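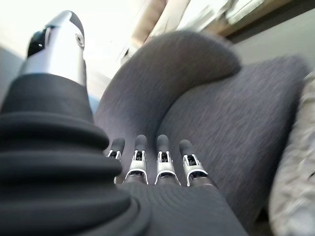

Trellamden Tenants' Association
Thread: Furnished apartments and the move-out inspection

1/ The Association has received a number of inquiries this summer from members leaving furnished apartments at Mellstead. The posts that follow set out how the inspection works, what may be charged to a deposit, and how to dispute a charge.

2/ Every furnished lease at Mellstead includes an inventory. It lists each item by room and records its condition on the day the keys were handed over. Members who cannot find their copy may request one from the Grever office at no cost. Please make the request in writing.

3/ Read the inventory before the inspection, including the notes column. A mark that was written down at move-in cannot be charged at move-out. Members are often surprised by how much was recorded at the start of the lease.

4/ The lease separates ordinary wear from damage. Faded fabric, light scuffs on a floor and a seat that has softened with use are ordinary wear. Burns, tears, deep stains and missing parts are damage. Upholstered chairs account for many of the disputes brought to us.
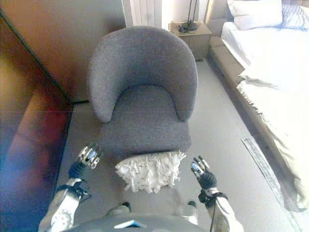 5/ Where the two sides disagree about which term applies, the age of the item matters. A landlord may not charge the full price of a new item to replace one that had already been in use for years. Ask for the purchase date. If none is given, say so in your reply.

6/ Small furnishings are treated in the same way as large ones. Cushions, throws, lamps and curtains all appear on the inventory and should be in the room where they are listed. Items moved to another room have been marked as missing in past inspections, and correcting the record afterward takes time.

7/ Cleaning is a separate matter. The apartment must be returned as clean as it was received. The lease does not require professional cleaning, and a fee for it may not be taken automatically. Our member guide on this subject is reproduced in the next posts for those who do not have the printed copy. 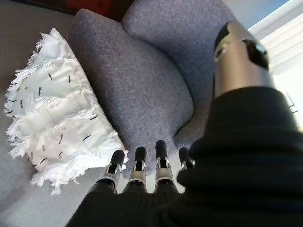 Page last changed: 29 August 2021

8/ From the member guide: "The tenant should be present at the inspection or send a person of their choosing. The inspector must allow the tenant to see the completed form before it is signed. The tenant may add written remarks."

9/ Signing the form confirms only that the inspection took place. It is not an agreement to pay. Members who feel pressed to accept a charge on the spot should write "charges not agreed" next to their signature and keep a copy.

10/ Deductions must be itemized. A single line reading "furniture" or "general cleaning" is not enough. One member was recently sent a claim for $2,000 with no breakdown. After a written request, the claim was reduced to $62 for a broken blind.

11/ The Wouters buildings use an older form with no space for remarks. Members there should attach a separate sheet, dated and signed, and ask the inspector to initial it. The same rules on wear and age apply.
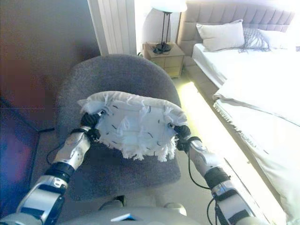 12/ Disputes must reach the Grever office within 35 days of the itemized statement. Send the inventory, the inspection form, any receipts and a short letter. The letter should name each charge in dispute and give the reason in one or two sentences - longer letters are not read more closely.

13/ If the reply is unsatisfactory, the Association can review the file and, where appropriate, write on the member's behalf. Bimla Mishra handles files from Mellstead. Rianne Van Dijk handles files from Wouters. Please do not send original documents.

14/ A revised inventory form will be introduced in October. It will apply to new leases only. Members with current leases will continue to use the form they signed, and no one is required to exchange it.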